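Magazine > Features > Work and Learning

The Return of the Evening Class

February 7, 2021
By Brisa Tlapale

When the Pudholm Institute opened its evening program, the prospectus ran to a single folded sheet. Bookkeeping was offered on Mondays, drafting on Wednesdays, and a course in household repairs whenever the instructor could be spared from his regular work. The Institute now lists 80 courses, and enrollment for the current term stands at 2623, the highest figure in its records.

The growth has surprised the people who manage it. Adult education in the region declined steadily for years as colleges closed their satellite rooms and employers withdrew tuition support. Trujillo College ended its night program entirely. Woltthorpe kept one building open, with the heating turned down after eight. Pudholm held on largely through low fees and a teaching staff willing to accept short contracts.

Leopoldo Aguirre, who has directed the program for nine years, attributes the change to the way people now move between jobs. "Our students used to come once, for a certificate, and we did not see them again," he said. "Today a student may finish one course in the spring and return in August for something unrelated. They plan their lives around the calendar we print."

The move to remote teaching last year tested that loyalty. Lectures transferred to the screen with little trouble. Language classes, according to the Institute's own review, improved, as shy students proved more willing to speak from their kitchens. Courses that depend on tools and benches were harder to carry over, and several were postponed. Instructors in the technical subjects rewrote their material, relying on illustrated handouts and short exercises that students could complete alone.

Yatziri Jaramillo enrolled in accounting after 40 hours a week at a shipping desk in Hinby. She studied after her children were asleep and submitted her work close to midnight. "The instructor answered every message," she said. "I had not been in a classroom since I was seventeen, and I expected to be treated as a late arrival. I was treated as a student."

Not all of the news is favorable. Fees will rise next term for the first time in six years. Khalil Sayegh, who teaches English composition, notes that completion rates remain lower for students who work rotating shifts, and that the Institute has yet to offer them a timetable they can keep. A proposal for repeated sessions, with the same lesson taught in the morning and again at night, is under review.

The Institute expects to publish its new prospectus before the summer. It will again be printed and mailed to every household in Pudholm, a practice the directors have considered ending on several occasions and have each time decided to continue.

Related Features
The Public Library After Dark
Woltthorpe Reconsiders Its Night Buses
Colton Caron on Learning a Trade at Fifty
What Employers Pay For, and What They Do Not
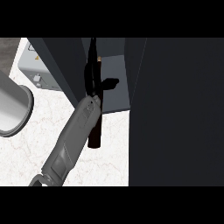 Computer rendering of a gray robot arm holding a dark object.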